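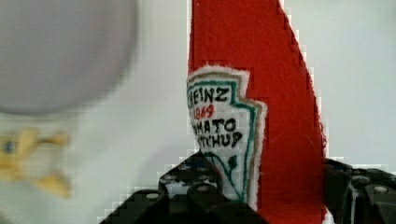

七月里一个星期二的上午，我们去了Indville，参观Vallerska的操作测试车间。这次去主要想弄清楚一件事：他们那套机械臂抓取作业的规程到底怎么写，怎么执行。我们自己的规程拖了大半年，卡在几个细节上定不下来，所以想看看别人的做法。

车间在园区最里面一栋楼的二层，门口登记，领访客牌，然后在走廊里看一段安全说明。说明文字只有一页纸，贴在门边，进门前要签字。内容很普通：长发扎起，不戴挂绳，工位黄线以内一次只准进一个人，机械臂通电时手不得伸入工作区。接待我们的是Kamil Hájek，他负责规程的修订，也带新来的操作员。

他先让我们看规程本身。现行版本共27条，打印出来钉在每个工位旁边。早先的版本长得多，操作员不看，后来删到现在这个长度，剩下的内容都挪进附录。Hájek的意见是，一条规定如果操作员在工位上用不着，就不该出现在工位的那张纸上。附录放在办公室，需要时再查。

规程大致按作业顺序排列，先讲开工检查，再讲物品摆放，然后是抓取、记录，最后是停机和异常处理。

开工检查占的篇幅最多。夹爪的螺栓每班查一遍，手指表面有没有残胶、碎屑，腕部相机镜头是否擦过，急停按钮按一次再复位。检查表由操作员本人填写，下一班的人接手时重新查，不沿用上一班的结果。我们问重复检查是否浪费时间，Hájek说以前沿用过，有一次夹爪手指松了，两个班的人都以为对方查过。

物品摆放这一部分，是我们最想看的。他们用的多是厨房和超市里常见的东西，瓶子、盒子、小玩具之类，统一编号，登记在物品表里。当天有一个工位在做番茄酱瓶的抓取，红色瓶身，标签上有HEINZ字样。规程对这类瓶子的要求有几点：直立摆放，标签朝向写进记录；周围可以放别的物品，但放了什么要登记；换过位置以后重新编一个场次，不在原场次上续录。

登记表里还有一栏“外形与材质”。同一种商品可能有原包装，也可能有手工仿制件，比如毛毡做的。抓软的和抓硬的，夹持力设定不同，如果都只写一个“番茄酱瓶”，后面用数据的人分不出来。他们在这上面吃过亏，物品编号因此改成了按实物编，不按商品名编。

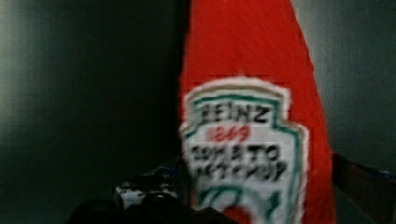

抓取前的接近动作，规程分成两段。第一段把夹爪移到物品附近，速度可以快一些。第二段从两指到达物品两侧开始，一律降速，操作员的手要放在停止键上，直到夹持稳定。两指没有对正就闭合的，算操作失误，记一次，退回重来，不允许靠挤压把物品推正。Hájek特别提到这一条，说新人最容易犯，瓶子高、底小，推一下就倒。

近距离时腕部相机常有虚焦和拖影，规程对画面也有规定。标签文字模糊不算废片，只要物品轮廓和两指的相对位置还能分辨，就保留。镜头被遮住一半以上才作废。背景里出现无关物品也保留，但要在备注里写明。我们自己以前是见糊就删，删掉的里面恐怕有不少能用。

记录规则方面，每一次抓取无论成败都要存，失败的不得删除。失败原因从一张固定的代码表里选，共12个代码，选不出来的填“其他”并写一句话。每周有人把“其他”里的内容看一遍，反复出现的就考虑加新代码。去年一年“其他”累计637次，其中相当一部分归到了“物品滑移”和“接近角度不当”两项下面，代码表也因此调整过。

异常处理写得很短。机械臂有异响、碰到台面、夹持物掉落，先停机，人不进黄线，等状态灯变色后再取物。掉落的物品要检查有没有破损，带液体的瓶子一旦破损，整个工位停用，擦净晾干以后由另一个人签字恢复。车间里还规定，带液体的物品一律不得从工控机上方经过。

下半场我们和Kopecký的两位工程师坐了一会儿。Kopecký给Vallerska供夹爪手指和备件，也参与规程的评审。双方争论比较多的是手指更换周期。Kopecký主张按抓取次数换，Vallerska目前按磨损情况换，由操作员目测。目测的问题是每个人的尺度不一样，按次数换的问题是成本高，还要在系统里加计数。目前的折中是两个都写进去，哪个先到就按哪个执行，次数上限还在试。我们倾向于这个写法，打算照搬。

也有几处我们觉得不够好。第一，规程的修订记录放在办公室电脑里，工位上那张纸只印版本号，操作员不知道上次改了什么。我们看到其中一个工位贴的还是旧版，Hájek当场换掉了。第二，访客进入时是否停机没有明文规定，当天靠的是口头招呼。第三，物品清洁只写了“定期”，没有写多久一次。布料、毛毡一类的表面容易沾灰起毛，起毛以后手感和摩擦都会变，这里应该写具体。

中午在园区食堂吃饭，之后去Jidalville看了半小时的仓库，物品表上的备用件都存在那边，按编号上架，借出归还扫码。仓库没有太多可写的，货架标签字号偏小，最上层看不清。

回来以后我们列了要改的地方：工位规程压到一张纸；班次之间重新检查；物品按实物编号，增加外形与材质栏；模糊画面的保留标准照Vallerska的写；失败记录不再删除。手指更换周期等他们试完再定。修订稿下周先在一号工位试用，二号和三号工位暂时不动，旧的检查表用完为止。

去Indville的同事注意，园区停车要提前报车牌，507路公交在南门有站，下车步行过去就行。

相关文章
工位急停按钮的布置与日常检查
腕部相机清洁记录表怎么填
操作员交接班：我们改过的三个版本
夹爪手指磨损的目测方法
仓库物品编号规则说明

联系我们 | 投稿须知 | 版权所有，转载请注明出处 | 返回顶部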